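Open afternoon at Celtier: the kitchen robots

June 27, 2019

I have been to a fair number of these afternoons by now and I go in with my arms folded. Celtier had been promising a look at its household work since February, the invitation talked about "a robot at home in your home", and I wanted to see how much of that survived a room full of people with time on their hands and a plate of biscuits.

The home in question is a mock kitchen at the back of the building, with a sink you could wash up in and walls in a colour I wouldn't choose. The hosts were friendly and didn't hide much. I'll give them that at the start, as I have less to give them further down.

We were let in by groups and stood behind a strip of tape on the floor. Lempi Kemppainen did the talking. She is good at it, and she is also the first person at one of these events who has answered me with a number when I asked for one. The number was 104. That is how many different household items the arm had been tried on when we visited. I asked how many of those it could pick up every time and she said that depended on what I meant by every time. I meant every time.

The task for our group was tidying the worktop. Small things, light things, the sort of stuff that gathers next to a sink in any house. It sounds dull and I think it was the right choice, as dull jobs are the ones people would pay to be rid of. Soft packets are a pig to pick up with two stiff fingers. Anyone who has tried to get a sachet off a wet draining board with cold hands will know the trouble, and a person can at least slide it to the edge and pinch.

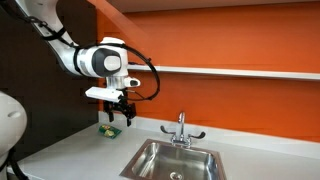 My quarrel is with the pace. Kemppainen told us a full clear of the worktop takes 7 minutes on a good run. I could do it in the time it takes the kettle to think about boiling, and so could you, and so could a child who had been promised something. The reply I got was that the robot doesn't mind how long it takes. Fair enough, but I would mind. It would be in my kitchen, in front of my sink, while I was trying to fill a pan.

Then there is the question of what counts as help. On the leaflet the software is called Kumorel, and it is said to "understand the kitchen". I asked what it understood. After some back and forth we settled on this: it has a good idea where the worktop is, it can tell an object from the surface under it, and it makes a guess at where to put its fingers. That is real work and I don't sneer at it. I wouldn't call it understanding the kitchen. My kitchen has a drawer that only opens if you lift it, and a jar of buttons that must on no account be thrown away.

A man in our group asked about water, which I had been hoping somebody would. The tap is plumbed in, we were told, but the washing-up is "on the roadmap". I have seen a lot of roadmaps. Randix had washing-up on theirs when I went round their place, and the last I heard they were folding towels.

Another visitor wanted to know what happens if a person reaches across while the arm is moving. It stops, said Kemppainen. Does it always stop? It has always stopped so far. She looked as if she wished she had put that another way -- but I preferred it to the smooth answer.

The wall display by the door was the weakest part of the visit. It had 2587 printed on it in very large figures, with "successful grasps" underneath. Out of how many tries? The display didn't say and the young man standing beside it didn't know. He went off to find out, and I believe he meant to come back. A figure like that with nothing under it is decoration.

Price was the other thing they would not be drawn on. "Within 5 years" came up twice for when a household might have one, once from Kemppainen and once from a chap called Takeda who works on the cables and joints and who was, I thought, a little less sure of it than she was. He told me the fiddliest part of his week is keeping the wiring from snagging when the wrist turns. I could have listened to him for an hour. People who will tell you what goes wrong are worth ten leaflets.

Would I go again? Yes, and I have put my name down for the next one. I'd like them to let visitors bring something from home for the arm to have a go at. I suggested it on the feedback card. I also asked for the number of tries that goes with the 2587, and left my email address.

Tea was served in the front room afterwards, poured by a person.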